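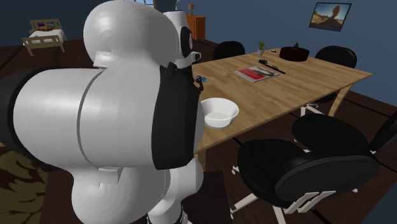 December 18, 2021. Pina sim, bowl pick, fault again. H. Xu

The Terkier build was meant to have cured the false "grasp OK" flag. I don't believe it has. Batch of 370 runs overnight, 14 flagged good with nothing in the fingers at the end. Declan reckons that's tolerable. I don't, not if this goes near the real arm in February.

Approach
Checked the plan over the table. Gripper points down into the bowl, fingertips left of centre. Shayne says the planner aims for the rim. Wants checking against the log, I wouldn't take it on trust.
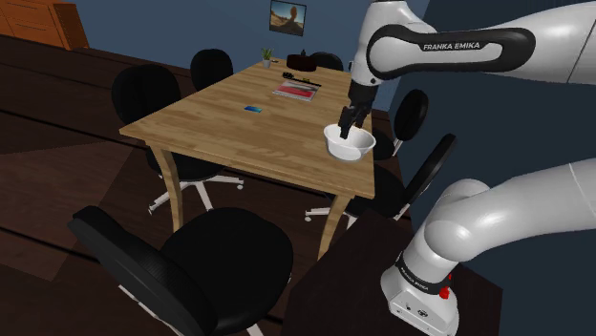

Close
Wrist view, fingers open, one inside the bowl and one outside, rim in the gap. Nothing wrong with that pose as far as I can tell. So I doubt Hongmei's theory about a bad camera offset, though she may yet show me otherwise. My money is on the flag being set from commanded width, with contact never read at all.

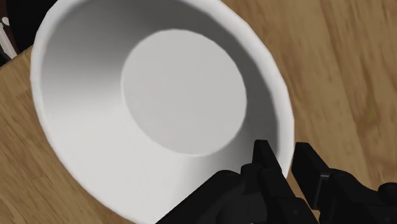

To do
Rerun seed 1036 with contact logging on.
Ask Ravinder who changed the width threshold to 3 and why it isn't in the notes.
No transfer to hardware until the flag is sorted.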